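Sudmont Community Hall - monthly walk-through, November
Checked by: Mirta Rivadeneira

Fire exits clear: YES. The piano has finally moved.
Extinguishers in date: YES, all but the kitchen one, which is old enough to vote.
Exit lights: NO. Back door still dark. Reported to Jarlath Fahy, again.
Max occupancy sign (117) posted: YES - behind the coat rack.
Hot water under limit: PASS, if you like your tea lukewarm.
Stair treads: LOOSE, third from top. Step over it like everyone else.
Cords and rope off the floor: YES.

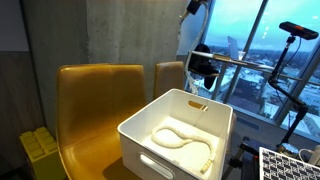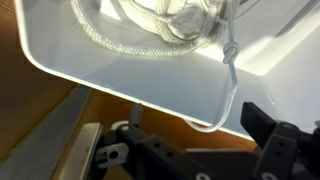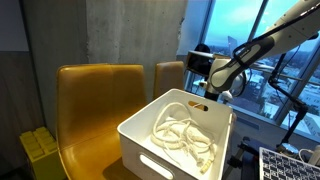
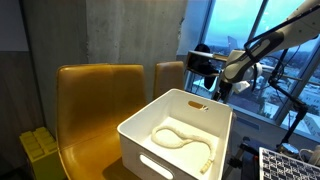 Item 7, white bin and contents.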